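Okay friends, a little thread on living with a marble counter, because so many of you asked after my last post and I can't type it all out in replies! (1/6)

We moved to Narville in December and the kitchen came with marble. I had only ever owned plain old laminate, so the first lemon I cut left a dull spot and I nearly cried. (2/6)

Marble doesn't like acid – lemon, vinegar, tomato, wine. Wipe it up right away and please don't reach for vinegar spray, however much your aunt swears by it. Warm water and a drop of mild dish soap will do for every day. (3/6)
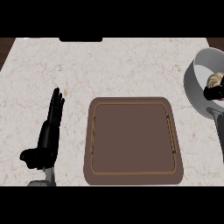 Cream marble with tan and rust veining, rendered.

For an oil stain, mix baking soda and water into a thick paste, spread it on, cover it with plastic wrap and leave it for 48 hours. Mine from Haltum (the tile shop by the old depot, lovely people) needed two rounds, so be patient with yours. (4/6)

Sealing! Drip a little water on and wait 10 minutes. If the stone goes dark underneath, it's time. I do ours before the holidays, with the windows open and the radio on. (5/6)

And do let it age a bit – I've grown fond of my lemon spot. Tell me how yours is holding up, I read every reply! (6/6)

100 likes · 48 shares
Last updated May 13, 2018
Contact · Back to top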